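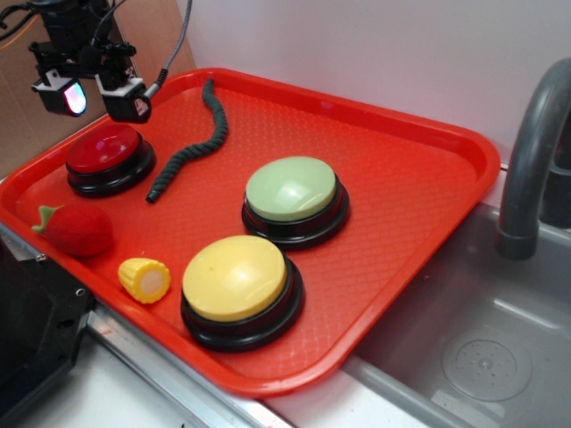
Photo: Freya Haworth

Filed under: Days Out, Grumbling

I went to the Menico open day in Briltow because my sister had a spare ticket and because the flyer promised "the kitchen helper of tomorrow." I have been promised one of those since I was nine.

The kitchen turned out to be a counter and a sink with a red tray next to it. On the tray were three big push buttons, a green rope toy, a plush strawberry and a bit of toy corn. I asked Dagmar Brabec, who was running the demo, when we'd get to the dishes. She said dishes were "a later milestone." Fine. But then why put it beside a sink?

I'll give them the gripper. Up close it's a serious bit of hardware, with a little camera glowing pink and cables going off everywhere. The arm picked up the strawberry on the second try and people clapped. I've seen toddlers do it faster, and they don't need 40 minutes of setup.

Dagmar was straight with me, which I liked. She said it had practiced with soft toys 1,000 times and still fumbled the rope. What it would do with a wet wine glass she didn't care to guess. The brochure was less shy, and had the thing in homes by September.

Coffee was good. Parking was $21, and I'm still annoyed about that.

Recent posts
Pakville flea market, again
The Dvořáček bread slicer: one year on
Why I gave back the robot vacuum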